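Category: Storage & Organizers > Film Bins > Open Tickets

Ticket 1261
Product: Nyanda clear bin with wire frame
Opened by: Birutė Kütt
Status: Open, waiting on part

Reported problem: The clear liner sags between the sides of the wire frame when the bin is in use. Customer uses it for toy building blocks on a table. She asks if the bin is faulty or if she put it together wrong.

Customer's message:

I bought two of these from Grendora in June. One holds crayons and has been fine. The other is for blocks, the chunky kind with studs on top plus a set of small ones. The film on that one dips along the top edge, and when my nephew reaches in for a block he catches the film with his wrist and it comes off the frame at one corner. I have put it back on several times. I would like it to stay put.

Reply, support:

Thank you for the details. Please check these in order.

1. Empty the bin and take the liner off the frame completely.
2. Stand the frame on a flat table and press on each top corner. If it rocks, a leg is bent.
3. Put the liner back starting with two opposite corners, then the other two.
4. Fold the film over the top wire all the way along. The fold should reach past the wire on every side.
5. Refill with the small blocks first and leave the chunky ones out for now.

Customer's reply:

Did all five. The frame does not rock. The fold was short on one long side, so I redid it. Then I put only the small blocks in, stacked up together on the bottom, and left the chunky ones on the table next to the bin.

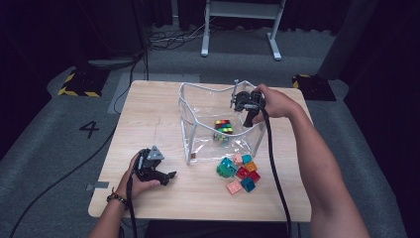
With just the small blocks in it the corners hold, but the film still has a bit of a dip between them. I weighed the chunky blocks on the kitchen scale and the whole set comes to 929 grams. The small ones are 500. When everything goes in together the back corner lets go, usually the same day.

Reply, support:

Some dip in the film is normal for this bin. A corner coming off is not. The liner is meant to carry the weight on its bottom panel, which should rest on the table. If the liner was cut short, the bottom hangs and the corners take the load. Please slide a sheet of paper under the filled bin. If it goes all the way across without touching, the liner is too short.

Customer's reply:

Paper goes straight across with everything in. On the crayon bin it stops right away. So it is the liner.

12/24/25, support note:

Confirmed short liner. Same fault as ticket 1187. Replacement liner ordered from the Itier warehouse, no return needed. Customer will keep the chunky blocks in a Vasteo tub until it arrives and use the bin for the small set only. She asked if the new liner comes with corner clips. It does not, but I have added four to the order. Leave open until she has tried it with both sets in.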